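Bedding and Bedrooms: Frequently Asked Questions
Zumcombe House Residential Accommodation
Last updated 9/7/26

The answers below apply to all bedrooms in Zumcombe House and in the Prirkero annexe. Residents should read them together with their occupancy agreement.

What bedding is supplied with my room?

Each bedroom is supplied with a mattress, a mattress protector and one pillow. Sheets, quilts and blankets are not supplied, although a bedding pack may be bought from the accommodation office before arrival. Packs ordered after the end of March cannot be guaranteed for the summer term.

May I bring my own quilt and blankets?

Yes. Residents may use any quilt, blanket or cushion they wish, provided that it carries a fire safety label where one is required by law. Soft toys are also permitted. Electric blankets are not.

How often should bedding be changed?

Sheets and pillowcases should be changed weekly. Quilt covers may be changed every two weeks. Fleecy and fuzzy blankets need less frequent washing, but should be shaken out of the window or in the yard – not in the corridor.

What is the best way to clear and make a bed?

Clothing should be taken off the bed first and either folded or placed in the wash. Blankets come next, followed by the quilt, so that the bottom sheet can be pulled tight and tucked in. The quilt is then spread from the headboard end and smoothed towards the foot.

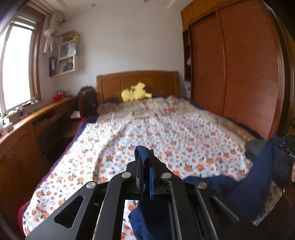

A bed before making: printed quilt, bunched blanket and navy blue fabric.

Small knitted items are easily lost in the folds of larger dark fabrics. Residents are asked to check for these before putting anything in the machines, as the laundry cannot search the drums once a cycle has begun.

Can dark and light bedding be washed together?

This is not recommended. Navy, black and red fabrics may lose colour in the first few washes and should be kept apart from white or pale quilts. The house accepts no liability for colour transfer.

Where are the washing machines?

The main laundry is in the Leclerc wing, beside room 13. Residents of the Prirkero annexe have their own laundry on the ground floor. Large quilts should be washed in the Leclerc wing only, in the machine marked for heavy loads.

May I move the bed or remove the headboard?

Beds may be moved within the room if the door and radiator remain clear. Headboards must stay fitted. Nothing should be nailed, glued or taped to them, and wooden surfaces should be wiped with a dry cloth.

Where can spare bedding be kept?

Most rooms have space under the bed. Residents in rooms 61 to 93 may also reserve a Skeltent storage bag from the office – one per resident, to be returned empty at the end of the tenancy.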